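The Smallest Room, Taken Seriously

By Colette Mallet

When I moved into my apartment in Cavley, the previous tenant left me three things: a dead basil plant, a shower curtain with fish, and a toilet which stood in the corner at an angle, like a chair in which somebody has been told to sit and think. I had never seen one placed this way. In the country where I grew up, the toilet stands straight against the wall and the door almost touches your knees. I found the diagonal one rather elegant. Then I had to clean behind it.

I write for this magazine mostly about kitchens. Kitchens are easy to love. People invite you in, they give you coffee, they open the drawers for you. For the bathroom, and for the toilet most of all, they close the door and speak about something else. So when my editor asked which household job I would like to learn properly this year, I surprised both of us. I have cleaned toilets all my adult life and I suspected that I did it badly.

I was right. It took a woman in Radanach less than a minute to tell me so.

She asked me not to print her name, so I will call her only my teacher. She has cleaned guesthouses for 11 years, and before that she did the offices of an insurance company. She let me follow her through one working morning at a guesthouse with seven bathrooms, on the condition that I carried the bucket.

“Show me how you do it at home,” she said in the first bathroom.

I took the bottle, I made a generous circle of blue liquid under the rim, I took the brush and I began to scrub. She stopped my arm.

“How long did you wait?”

I had not waited. I have never waited. The label on my bottle at home gives a waiting time, in small letters, and I had read it in the same way as I read the washing instructions on a sweater, with good intentions. My teacher puts the cleaner in the bowl first, before everything else, and then goes to do the mirror, the sink and the shelf. When she comes back, the product has had its time and the brush has only the easy part left. She finds it strange that anybody pays for a liquid and then sends it down the pipe after five seconds.

The second thing she corrected was my order of work. I started with the bowl and finished with the outside, wiping the tank last with whatever cloth was still in my hand. She does it the other way. The button comes first, and the lid of the tank, then the sides of the tank, then the outside of the seat lid, the inside of the lid, the top of the seat, the bottom of the seat, the rim. She uses one cloth for the high parts and another for the low parts, and they never meet, not even in the bucket. The foot of the toilet and the floor around it get a third cloth, which goes directly into a bag.

“The button is what everybody touches,” she said, “and it is what everybody forgets to wash, because it shines.”

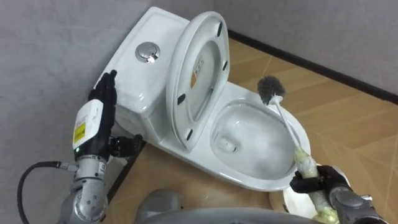

I had not thought before about the underside of the seat. Lift it and you will find the little bumpers that keep it from knocking against the ceramic, and each of these small pieces has an edge where dirt likes to stay. My teacher goes around them with a corner of the cloth pulled tight over one fingernail. The hinges are worse. On many modern seats there is a catch or a button which releases the whole seat, so that you can carry it to the shower and rinse it. I have lived with such a seat for two years without knowing that it came off. When I finally took mine away, on a quiet evening after my visit to Radanach, I put it back very quickly and went to look for stronger gloves.

Now the brush. There is more disagreement about the brush than I expected. In Wudamcombe, where I spent an afternoon in a household shop which sells nothing electric, the owner had a full wall of them. Some were round with stiff bristles. Some had a second, smaller row on the side, made for reaching under the rim. There were also flat ones in silicone, which look like a paddle for a very small boat. The owner prefers bristles. He told me that silicone is easier to keep clean and that bristles do more work, and that each customer must decide which of the two bothers him less.

My teacher is also for bristles, and she has strict ideas about how to hold them. I was pushing the brush down into the water with my whole shoulder, as if the dirt was trying to escape through the drain. She starts high. She goes under the rim first, with short movements, turning the handle between the fingers so that the bristles reach up and inside. After that she makes slow circles down the wall of the bowl, and the drain comes at the end. The wrist does nearly everything. If you have water on your shoes, she told me, you are angry about something else.

When she has finished, she flushes and holds the brush in the clean water while the bowl is filling. Then comes the part which I now do at home every time, and which has made a bigger difference than any product. She lays the handle across the rim, lowers the seat on top of it so the brush is held in place over the bowl, and leaves it there to drip while she does the floor. Only when it has stopped dripping does it go back in its holder. I thought about my own holder, with its spoonful of gray water at the bottom, and I said nothing.

“You have water in yours,” she said.

In a house with hard water there is one more enemy, and this is the line. It comes exactly where the water stands, first pale, then yellow, then brown, and ordinary scrubbing only polishes it. A reader in Mangundap once wrote me a long letter on this subject. He had fought with his line for a whole winter. In the end he pushed the water out of the bowl with the brush, by quick strokes toward the drain, laid paper soaked in white vinegar against the stain and went to bed. He repeated this for two nights. I tried his method in October, on the toilet of a friend who is patient with me, and by the second morning the line had become soft enough to brush off. My teacher approves of vinegar, with one warning that she made me write down in capital letters: NEVER WITH BLEACH. Acid and bleach together make a gas which can hurt you badly, and a bathroom is a small place to breathe it. Use one or the other, and open the window anyway.

About my diagonal toilet I asked everyone. The plumber who put in my new shower hose told me that corner toilets are chosen for small rooms, where a straight one would stand in the way of the door. They give you back some floor in front and they take it from behind, in a triangle where the arm does not want to go. For months I had cleaned this triangle with a cloth wrapped on a wooden spoon. (The spoon is retired now. Please do not write to me about the spoon.) My teacher uses a long flat duster with a damp sleeve, the type sold for radiators. She slides it in from one side and takes it out at the other, and then turns the sleeve and does it again. I bought the same one in Wudamcombe. The first time, I pulled out a hair clip, a cap from a tube of toothpaste and a very old price tag that said 2748, with no currency, for an object I cannot imagine.

There is one habit of hers which I have not managed to take. She dries everything. After the last wipe she goes over the tank, the button, the lid and the seat with a dry cloth, quickly, like somebody polishing an apple on a sleeve. Chrome which dries alone keeps the spots, she says, and then the guest believes that you have not been there at all. At home I have no guests to convince. I dry the button and I leave the rest to the air.

We finished the seventh bathroom a little before noon. I had done that one alone, while she stood in the door with her arms crossed – she had promised not to help and it was visibly difficult for her. I waited for the liquid. I did the high parts and the low parts. I started under the rim and I kept my shoes dry. When I had put the brush to drip she came in, bent down, and ran one finger along the place where the foot meets the floor, on the side next to the wall.

She showed me the finger. Then she gave me back the third cloth.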